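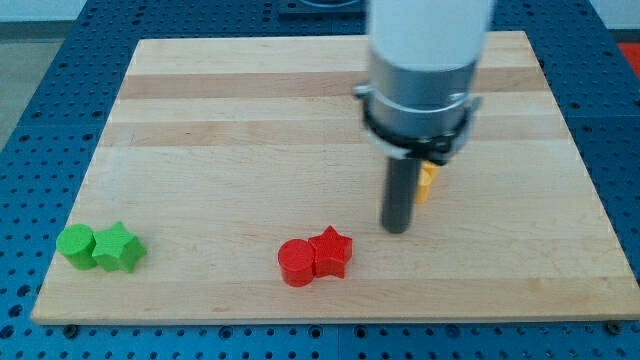 SLIDE 3 - THE BOARD

Start w/ this one, skip the company history if we're running late.

Glued strips, pale hardwood. Grain runs lengthwise. Point out the color shift, creamy to tan and back, plus the lighter stripe up top. People always ask is that a defect. No. Same pile of lumber, different part of the tree.

Faint knots - fine for a cutting board, Rerkex would reject for a tabletop. Say why: they stain everything dark, knots drink it up.

Blue table w/ the hole grid. Mention you want a flat surface under the board when you check for cup. Straightedge across, look for light. Do it again the next mornng.

SLIDE 4 - GLUE

Clamp time 30 min in the Gellomden shop, longer in February. Thin coat both faces. Squeeze-out: let it skin over then scrape, dont wipe.

Eun-seong Bae has the scrap offcuts, pass them round now. Ask for them back!!

SLIDE 5 - SANDING

Go with the grain. Oil after. Questions, then break.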